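Ticket 401
Project: Maihi (kitchen demos)
Tool: Clarken hand-held gripper
Status: open, waiting on one more check
Opened: 11/09/2022

Problem: the jaw width reading sticks partway when I close on something soft, and then it jumps. The demo still saves, but the policy learns a snap shut that I never did with my hand.

Okay, so I've been fighting this all weekend and I want to get it down before I forget which thing I tried when. The task is the fruit platter one: pick a piece of fruit off the plate, set it down on the counter, go back for the next. I do it by hand with the gripper, the wrist camera records, and Bravska turns the video into poses and jaw widths overnight. Poses look great! Widths, not so much.

First batch was 20 demos. On the apple and the pear the width curve is smooth as anything. On the banana, 9 of them have the flat spot, always just before contact, and then the curve drops straight down to closed. I replayed two on the arm with the speed turned way down and it squished the banana both times (I had a towel under it by then, lesson learned from May).

What I tried, in order:

Redid the jaw calibration, full open to full closed, slowly. No change at all.

Swapped the trigger spring for the stiffer one from the spare kit. It felt nicer in the hand, so I left it in, but the flat spot was still there.

Turned off the smoothing in Bravska. This one was interesting! With smoothing off you can see the width drop out completely for a few frames, and the flat part is just the software filling the hole. So the trigger is fine and so is the spring, and I owe the spring an apology. The tracker is losing one of the jaws.

Then I went through the bad demos one at a time, which took forever. In most of them I'm coming in low with the wrist rolled over, and one jaw ends up down in the corner of the view, where the tracker seems to give up on it. I don't roll my wrist like that for the apple. I guess a long piece of fruit makes you want to line up with it.

So I recorded 7 new ones on the banana with the wrist kept level and the jaws coming down more from above. One still had a short dropout, the rest were clean. I also slowed my close to roughly a second, and that seems to help, though I changed both things in the same session so I can't swear to which one did it. I know, I know.

Still to do: repeat with the level wrist at my normal speed, then swing the camera mount down one notch and see if the rolled grip survives. If it does, I'd like to keep some rolled demos in the set, as the arm at Zama can't always get in from the top. Please don't delete the first batch yet, the raw video is fine and I want to run it again once the tracker update is in. I'll post the new curves in this ticket when I have them.

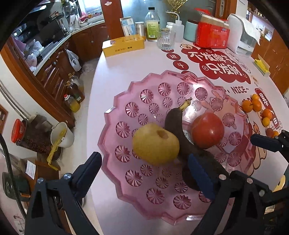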